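Spending the second half of the arm money

Quick one, kettle's on and I've got the budget form open in the other tab. It's due back to Wanting Xu before February is out and so far it says "misc" in four boxes, which she will not like.

So. For anyone new, we're three people at Vumley with one arm, one play kitchen and a grant that looked massive until we started ordering bolts. The arm is bought. The kitchen is bought. What's left has to cover everything else for the year, and everything else is where it all goes wrong.

Started by splitting the list into things that break, things that get lost and things we forgot. Third list is the longest. Always is.

Things that break: finger tips, cables. Mostly cables. Last year I put down one spare set and thought I was being generous. We went through it by Easter and then sat about for 2 weeks waiting for more. Yufang Feng has told me to write down 3 sets and not argue. Fine. 3 sets. 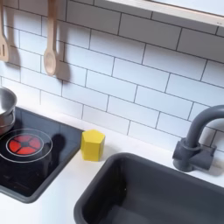 The other thing is blocks. I know. You would think blocks cost nothing, and they do cost nothing, until you want the same shape in the same colour a second time and the shop has changed supplier. We had this with the last lot. Replacement yellow came and it was more of a mustard. Tipene Tamihana says buy doubles of everything on day one, put the second lot in a box with tape round it and write DO NOT OPEN on the lid. I've put £83 down for toy food and blocks together, doubles included. That's the most I've ever spent on pretend vegetables.

Now the big argument, which is whether we get a second arm.

Anderson Teixeira wants one. Of course he does, so do I. Kilter sent a quote and the arm itself was nearly ok, then you turn the page and there's the mount, the controller, the power supply, delivery, and a training day we don't need and can't seem to get removed. I rang. They said it was bundled. I said could you unbundle it. They said they'd ask. That was a while ago.
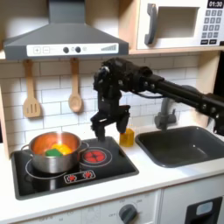
Belto are cheaper but the lead time is horrible and the warranty stops if you change the gripper, and we always change the gripper. So that's a no from me unless someone there has a change of heart. Hartmut Wiegand used to run a lab with four arms and his advice was to work out how many hours the first one is really moving before buying a second. I went back through the log. Not going to put the number here, it's embarassing. Most of the day is resetting. Pot back, carrot back, find the green thing, start again. A second arm doesn't fix that, it just gives you two kitchens to tidy.

What does fix it is a person. So I've shifted a chunk over to student hours for the resets, which Wanting says is a different pot of money (ha) and needs a different form. Course it does.

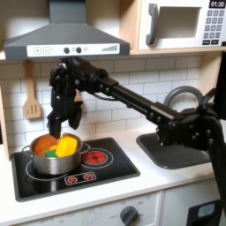
Over the pot, which is getting rather full.

Where I've landed, more or less:

Finger tips and cables, 3 sets. Not up for discussion.
Toy food and blocks, £83.
Lights. £200 for two decent panels and stands. We've been making do with the ceiling ones and the window, and by four o'clock it looks like a different room. Should have been on last years list.
Student hours, whatever Wanting lets me have.
Second arm, parked. I'll ask Kilter for the quote again in the summer minus the training day.

I left off the nicer table. Lü do a lovely one with locking feet and I've had the page open for a month, but the one we've got stands up and that'll have to do. Also left off a second kitchen, see above re tidying.

One tip if you're doing your own list: put delivery on its own line. I folded it into the prices last time and spent a whole afternoon trying to work out where the money had gone. Mostly it had gone on delivery. 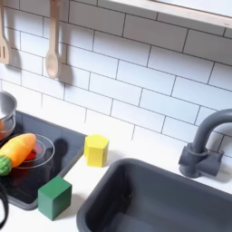
Carrot on the clear bowl, with the yellow and green blocks over to the right.

Oh and storage boxes! Forgot storage boxes. Every year. Need lids that shut properly and something to label them with, the marker we've got rubs off if you so much as look at it.

Right, going to fill in the form before I think of anything else. If anyone has got Belto to budge on the gripper clause please tell me how you did it, comments are open.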